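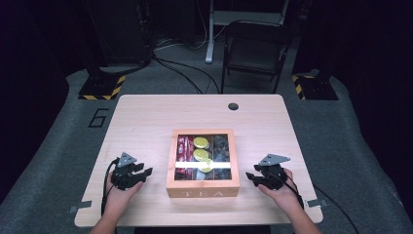
Table 6, two grippers, one box of tea.

My afternoon as the brains of a robot

Zurnora held its open day in December, in a building I had driven past for years under the impression that it sold flooring. I signed up because Javiera Maldonado told me there would be robots and lunch. The lunch was a cheese roll. The robots I'll get to.

You check in, you get a sticker with your name on it, and you are handed to a guide. Ours was Gerd Wegener, a tall, patient man who had clearly given the tour several times already and had started skipping his own jokes. He'd say "and of course that's when the cat got in" and move on to the next thing. I would still like to know about the cat.

There were 26 of us in the group, including a father with two boys who asked better questions than the rest of us put together. The older one wanted to know if a robot could get bored. Gerd said no. The boy said, "Then who checks?" and Gerd took us to see the workshop.

The part I'd come for was the demo floor, a carpeted platform with dark curtains, a bit like a community theater between productions. The idea, as Marwa Lamrani explained it, is that a robot arm doesn't know how to do anything until somebody shows it, and the easiest way to show it is to have a person do the job while holding the same kind of fingers a robot would have. So you take a gripper in each hand, you do something dull with a household object, and the movement gets recorded. Then you put everything back and do it again.

I asked how many times. She said a good task wants 400 clean runs. I asked what counted as clean and she said, very kindly, "We'll see."

My household object was a tea box, the wooden kind with compartments and a glass lid, with TEA on the front in case you'd wandered in looking for coffee. My grandmother had one like it and guarded it from all of us. The job was to open the lid, take out one packet from the red side, set it on the table, and close the lid.

I have been opening boxes since I was a toddler. I consider it one of my stronger areas. With a gripper in each fist it took me four tries to get the lid up, and on the third I pushed the whole box several inches toward the far side of the table, like a cat with a water glass. (Maybe that was Gerd's story.) You lose all feeling in your fingertips, because you no longer have any. You just squeeze and hope. You also become very aware of the cables, and of your own elbows, which I had never thought of as something that needed managing.

The packets were worse. They stand up close together, and picking one out with a pair of black gripper fingers while a stranger watches is not a dignified business. I got two at once. Then I got none, but with great confidence. Ionuț Manole, who was running the table, said that the mistakes were interesting too, in the tone people use about a child's drawing.

We had 15 minutes each. By the end I could do the whole thing start to finish, slowly, holding my breath. Ionuț said one of mine was usable. I asked which one and he said he'd have to look.

The younger of the two boys went after me and did it on his first go. His father took a video. I went and had another cheese roll.

Javiera, for the record, refused to try. She stood by with her coat on and said she already had a job.

They're doing another open day in the spring, and Marwa said the plan is to have people fold dish towels. I've put my name down. I can't fold those at home either, so at least I'll be starting from the same place as the robot.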